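Folding task: anyone else stuck on the first pinch?

wrist_flick
We have 1,466 attempts logged since March and the arm still treats cloth like a personal enemy. Blocks, fine. Cups, fine. Give it something red and floppy on a grey cushion and it either grabs a fistful or strokes it like a cat. The showcase is Wed 26 June and I'd like to show a fold, singular.

pudding_lane
What height are you closing at? We had the same thing until we dropped 30 mm and went in with the fingers nearly shut. Only a small peak of cloth comes up, but a small peak is what you want.

wrist_flick
Tried it this afternoon. Wrist cam view with the fingers closed on a fold:

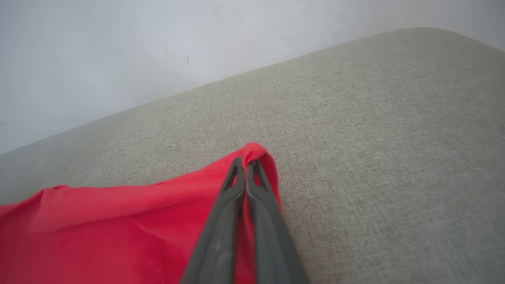
Londcombe College Robotics Club – Soft Things Team

pudding_lane
Now that's a pinch. Cloth right up between the fingers and a nice bit draped over the tips. I'd leave the height alone and start worrying about where you put it down.

Himow
Going to disagree. It's got hold of the middle of a ridge. If you want to fold, you want an edge or a corner, otherwise you're just making a tent. Our lot did 100 lovely tents and the judges gave us nought for each.

pudding_lane
Tents are progress. You have to lift it before you can fold it.

Himow
You have to lift the right bit of it. Also do it on a table. Upholstery gives when you push down, so your height setting means something different every time.

wrist_flick
The rules say "soft household surface", so the cushion stays. Maximiliano Figueroa wrote them and he won't be moved, I've brought biscuits. Fair point on the corners though – our picker goes for whichever crease looks tallest.

Zeng
There's your bug. Score the edges higher and ignore creases until it's holding one. I can send you our labels, 2,000 of them, mostly tea towels.

wrist_flick
Yes please. Will retrain tonight and report back, or go quiet, in which case you'll know.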